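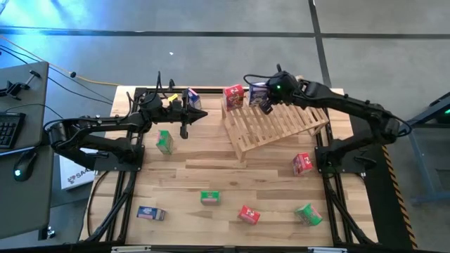
*Two-arm station, Flendico automation hall, Clollow. The right arm holds a box at the slatted rack.*

**Visit report: Flendico open day, Clollow**
2018-01-14

Our delegation attended the open day at the invitation of the site office. The morning program covered the packing lines, and the afternoon was given over to robot handling of small printed boxes.

The handling station consists of 2 black arms mounted on opposite sides of a wooden table. Boxes of several colors are spread over the tabletop, and a sloping wooden rack is set toward the upper right. Staff explained that the work is a trial of shelf stocking for small retail goods, commissioned by Talukder. Each trial series runs to 300 placements, and the layout of the boxes is changed between series.

Visitors asked mainly about mixed packaging. According to the hosts, boxes lying on their sides remain harder to pick up than upright ones — particularly close to the rack. No performance figures were released, and our delegation did not request any.

A short session on floor safety followed. The marking and cable routing rules are shared with the Sturkby site, where a second station is planned for November.

We thank Flendico for its hospitality. Printed copies of the station handout are held at our front office and may be borrowed by members on request.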